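Tundstead | Jobs | Manipulation software

Motion planning engineer, two-arm manipulation (full time, starts January)
Posted 2022-11-24

Our planner, Kettler, works out how two arms can share one table. Most days it does this very well. On the other days it has the arms wait for each other, with beautiful manners, until someone hits the stop button. We would like to hire a person who finds that second case interesting.

You would own the planning layer and the part of the control stack that turns its output into something a joint can follow. It's C++ underneath and Python on top, with a calibration script in between that we all avoid opening. You'd open it.
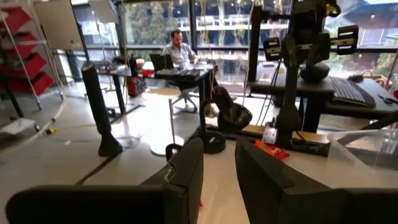

You'll need 3 years of work on real arms (simulated ones are much better behaved and don't count), a solid grip on collision checking, and the patience to read timing logs. Experience with wrist cameras helps. So does having once broken a gripper and written down how.

The current job is sorting wrapped candy into clear bins by wrapper color. Shiny wrappers are hard on depth estimates, and a pile is a planning problem with sugar in it. Perception hands Kettler a list of grasps, Kettler picks which arm goes first, and Irkix, our replay tool, keeps the evidence.

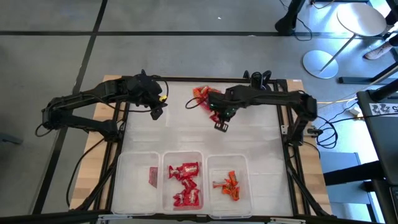
Osetti, on the perception side, would like applicants to know that the grasp list is fine and the trouble is always downstream. You'll have your own view by the second week.

The team is 18 people, the week is 35 hours, and there are up to 2 days from home. Send a resume and a short note on a bug you're fond of. No cover letters, please. We've read them.

Filed under: Robotics jobs, Planning & control, On-site

Comments

mfold: Is the Irkix replay format documented?
Tundstead jobs: There is a header file. It has comments.

gantry_k: Applied. My bug was a sign error in a wrist offset. I still think about it.

sable9: Do you take people from game physics?
Tundstead jobs: Yes, if you've also had a real arm disagree with you.

Contact | © 2022 Tundstead | Back to top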